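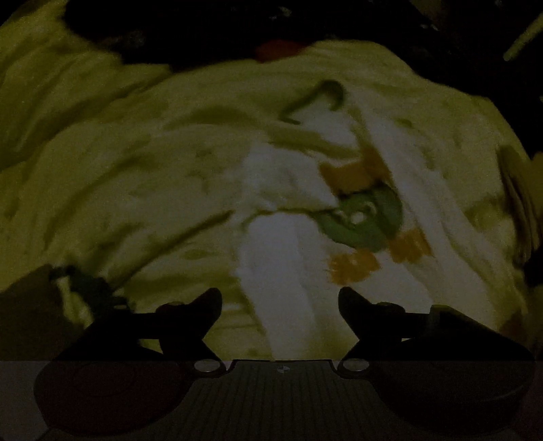 **Drimwood Robotics – Cloth Handling Group**

# Open Day: Questions and Answers

The group opens its work area to visitors in May. The questions below are the ones that reach the front desk most often. Bookings and group visits are handled by Sabina Tichý.

## Visiting

### Where is the open day held?

At the Drimwood building in Dridville, ground floor, east entrance. The main entrance is closed to visitors on the day. Parking is on the north side, and the walk from the lot to the door takes 3 minutes.

### When does it start?

Doors open at 10:00 a.m. The last demonstration begins at 3:30 p.m. Visitors who arrive after that can still see the displays in the hallway.

### Do I need to book?

Yes, for the demonstrations. The hallway displays and the talk by Letay Alemayehu are open to anyone who signs in. Each demonstration group is limited to 17 people, including teachers or other adults who come with a school group.

### Is there an age limit?

Children under five may come in but may not use the hand-held grippers. All children must be with an adult in the work area.

## The demonstrations

### What will I see?

Fabric handling with a two-finger gripper. The operator holds the tool, brings the open fingers up to a piece of cloth, picks a fold, and moves it. The recorded motion is then used to train Pace, the group's control software for its robot arms. Darius Mockus runs the hand-held session and Tiruwork Lencho runs the arm session, which follows in the next room.

### Why cloth?

A rigid part has one shape. A sheet does not. When it is bunched up, the folds hide most of its surface, and a printed pattern that would help locate a point on the sheet is bent out of shape along with it. The pale cloth at the top of this page, with its green and orange print, shows the problem: the pattern runs over the creases, and little of the sheet lies flat enough to give a clear corner or edge.

### Why are the lights so low?

Some runs are done in dim light on purpose. Wrinkles show up as shadow, and the shadows change with the lamp. Software trained only under bright, even light tends to fail when the light drops. Expect a short wait at the door while your eyes adjust.

### Can I try the gripper?

Yes. Two stations are set aside for visitors. You will be asked to do one of the following:

- pick up a single layer from a bunched sheet
- find a corner and pull it clear
- fold a hand towel in half

Keep fingers away from the jaws while someone else is holding the tool. Remove rings and loose bracelets first.

### How many attempts does the training take?

It depends on the task. For the towel fold, almost 63 hours of hand-held recording went into the current version. The single-layer pick used less. Genowefa Pietrzak keeps the records and can answer detailed questions after the talk.

### Does the arm always succeed?

No. Thin cloth is the hardest case, and the arm will sometimes take two layers or none. Failed attempts are left in the demonstration. The operator does not reset the cloth by hand unless it falls off the table.

### Is this the same system as Tarell?

No. Tarell is the group's older project for sorting boxed goods, and it uses suction cups. It will be on display in the hallway but will not be running.

## Practical matters

### May I take photos or video?

Photos are allowed in all rooms. Turn the flash off during the low-light runs – it spoils the recording. Video is allowed in the hallway and at the visitor stations only.

### Will visitors be recorded?

The gripper's camera records during visitor attempts so that you can watch your own run afterward. These recordings are deleted at the end of the day and are not used for training.

### Is the work area accessible?

Yes. All rooms are on one level. One of the visitor stations has an adjustable table. Ask for it when you book, as lowering it takes a while.

### Can I bring my own fabric?

One item per person, clean and no larger than a bath towel. Nothing with pins, zippers or loose threads. Hand it in at the sign-in desk before 1:00 p.m.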